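Stakomstead Review > Features > Equipment and Budgets
14 comments | 84 shares

Buying the arm is the easy part

A small workshop's first robot rarely costs what the quote says. We looked at where the rest of the money goes.

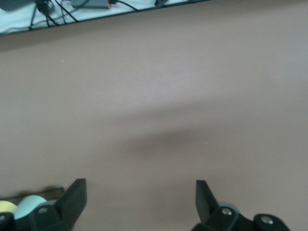 The price on the quote

When Clastano set out to automate part of its sorting work, the budget line read "robot, 1". The firm packs craft and play goods at a unit outside Stakomstead, and much of the handling is small, light and dull: balls into trays, trays on to the next bench. It seemed a fair job for a tabletop arm with a two-fingered gripper.

Three suppliers were asked to quote. The prices were close enough that the choice came down to delivery time and who would answer the phone. What the firm had not planned for was that the arm and gripper together came to 40 per cent of what it had spent by the time the bench was running. The other 60 per cent went on things that nobody had put on the form.

This is a common pattern among first-time buyers. The arm has a catalogue number and a price, so it gets budgeted. The work around it has neither.

Fingers

The gripper deserves more thought than it usually gets. Most arms in this class are sold with plain flat fingers, and plain flat fingers are fine for boxes and blocks. Round goods are another matter. A ball touches a flat plate at one small point, and if it is sitting close to its neighbour or against the side of a tray, there may be no room for a finger to get down beside it.

Clastano tried the supplied fingers for a month before ordering a second set with a softer face. Looking back, it would have ordered both at the start and saved a delivery charge. Ask the supplier three things before signing: how wide the fingers open, what a spare pair costs, and whether they can be changed with an ordinary screwdriver. A worn finger that has to go back to the factory means a stopped bench.

Screws work loose as well. Put a check on the weekly sheet and buy a small bag of the right size.

If you want a camera at the wrist, price it with its bracket and its cable. The quote from Zitberg, one of the three suppliers, listed the camera on the first page and the bracket on the fourth.

Cables and power

Few budgets have a line for cables, and every installation has a heap of them. There is the arm's own supply, the gripper, the camera, the computer, and usually an adapter or two that came in a separate bag. On a trial bench they end up lying on whatever surface is next door. That will do for a fortnight. For daily use you need trunking, clips, a proper run of sockets and someone's afternoon to fit it all.

Clastano spent more on this than on the table. It also lost two days to a lead that was too short once the arm had been moved to the other end of the bench. Measure from the socket to the furthest point the arm will stand, then add a metre.

The bench itself

A matt top in one plain colour is worth paying for if you plan to use cameras. Shiny tops throw back the lights, and patterned ones can confuse the software. Soft, even light from overhead is better than a strong lamp at one side. The arm will still cast some shadow over its own work, and that should be tested before the lamps are bought.

The bench must not move. Ivanyshyn, a joinery firm two streets from Clastano, made its own out of stock timber and had to brace it twice.

Time on the payroll

The largest hidden cost was staff time. Clastano put aside 26 hours for setting up and teaching the arm its first job. It used 84. Much of that was spent on dull matters such as where the tray should sit and how to keep it there. The hours were paid at the normal rate, but the people doing them were not packing, and an agency worker was brought in to cover.

Ivanyshyn took a different route and paid its supplier to do the setting up. This was dearer on paper and finished on the day promised. The drawback showed in December, when a product changed size and no one on site knew how to alter the routine. A call-out was booked and the bench stood idle until it came.

Either way can work. A half day of training for two members of staff, written into the purchase, would have helped both firms.

Rent, lease or buy

Some suppliers now offer a trial hire, with part of the fee taken off if you go on to buy. Read the terms closely - the deduction may cover the arm and leave out the gripper. Leasing spreads the cost, but check who pays for worn parts and what state the machine has to be in when it goes back.

For its next bench Clastano has drawn up a form with separate lines for fingers, spares, cabling, lighting, table, staff hours and cover. The arm is on line 2. Line 1 is the tray, which will be bought first and screwed down.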